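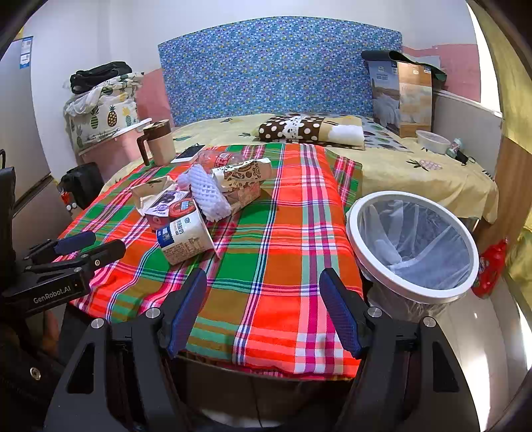 1/ How to read the dates on packaged food. I worked the receiving desk at a small import grocery called Fumano for a long time, and date codes were most of the job. Friends still text me photos of can lids. I'm putting the answers in one thread so I can send a link.

2/ I'm in the US, so start there. Apart from infant formula, federal rules mostly don't require a date on packaged food. Some states want one on milk or eggs or shellfish. The rest of what you see is there because the manufacturer chose to print it.

3/ "Best if used by" is about quality. The company thinks the food tastes the way they want it to until then. Crackers a little past it may be stale. They haven't turned into something else overnight.

4/ "Sell by" is a message to the store. It tells the stocker when to pull it. There should be time left on the food after that if you've kept it properly. I wish it were printed where customers couldn't see it, but it's usually on the front.

5/ "Use by" is the confusing one. On most American groceries it's still a quality date. On infant formula it's a real cutoff and you should follow it. In Europe "use by" is the safety date and "best before" is the quality one. Same words, different rules.

6/ Now the ones that aren't labeled at all. If there is a three-digit number on the short end of an egg carton, it's normally the day of the year the eggs were packed. 001 is New Year's Day. 104 is spring. 236 is late summer. You want the bigger number, unless it's January, and then you have to think for a second.

7/ I once sent back a whole delivery of eggs because I read 236 as a batch number and couldn't match it to the invoice. Sharada Rao, who ran the dairy side, drove over and showed me how it worked, standing in the walk-in. I have not forgotten it since.

8/ Cans often have two lines. One is a date you can read. The other is a lot code with the plant, the line, and the shift mashed together. Every company does this its own way. If you can't decode it, the customer service number on the label usually can. They get this call all the time.

9/ Don't throw out the label before you've written down the lot code if there's a recall on. I keep a roll of masking tape in the kitchen drawer and stick the code to the new container when I decant anything. Flour and peanut butter are the two I'm strict about.

10/ Day first or month first is the other big one. 13/10/2023 can only be read one way, because there isn't a thirteenth month. The trouble is with dates where both numbers are 12 or under. Look for another package from the same maker and see if its date settles the order.

11/ Canada often uses two-letter months. MA is May and MR is March, and I got those backward for most of a winter. JN is June, JL is July. I had the list taped to my monitor.

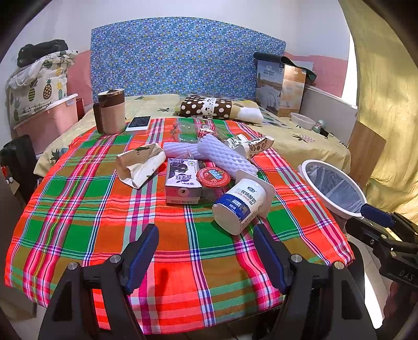
12/ Production dates trip people up more than anything else. A lot of Chinese packaging gives the day the food was made, with the shelf life printed separately, so you have to add the two together. People see a date months in the past and bin perfectly good food. My milk carton, the purple and white one with 真果粒 on it, has its date code along the lower edge. Before you decide what a line like that means, look for the words next to it.

13/ The two characters to learn are 生产, production. 保质期 is the shelf life. On Japanese packages you'll mostly see 賞味期限, a best-by date, and 消費期限 on things that spoil fast. Treat the second one seriously. You don't need to know the languages to match shapes.

14/ Shelf life is often given in months or days. A pack made in February with an eight-month life takes you to October. If it's in days, use a date calculator. I did it in my head for the first year and was off more often than I'd like to admit.

15/ All of these dates assume the package is sealed. Once it's open, the clock is different, and the printed date stops helping much. Shelf-stable milk keeps in a cupboard until you open it, then it goes in the fridge and you use it within days. The label will say how many.

16/ Freezing pauses things on the safety side. It doesn't pause flavor or texture. I write the freezing date on the bag with a marker, in words, month spelled out. Konrad Zalewska taught me that. He'd had too many arguments with suppliers over numbers with slashes in them.

17/ Short-dated stock is where the bargains are. At Fumano we marked things down when there were 3 weeks left, and the regulars knew which shelf. I bought up to 300 dollars of groceries a month off it when I had a houseful to feed. Coffee, rice noodles, tinned fish. All fine.

18/ Things I don't play around with regardless of the date: bulging cans, jars where the lid has popped before you open it, deli meat, soft cheese if anyone in the house is pregnant or sick. A good date does not rescue a bad package. Smell won't catch everything either, so don't rely on it for those.

19/ Things I'm relaxed about: dry pasta, white rice, salt, sugar, vinegar, honey. Brown rice is different — the oil in it goes rancid, so buy it small. Same with whole wheat flour and nuts. Spices get weak and that's about all.

20/ A few people have asked about dates that rub off. If it's inkjet on a glossy surface, it will come off with a damp hand. Check the carton or sleeve it came in, which often has the same code. If there's no date anywhere and you can't remember buying it, let it go.

21/ Baby food I'd follow to the day. Same for formula, as I said above. Medicine is a separate subject and I'm not the person to ask, your pharmacist is.

22/ If you have a code you can't read, reply with what's printed, typed out exactly, spaces included, and tell me what country it's from. I'll get to them in the evenings. Please don't send just the last four digits.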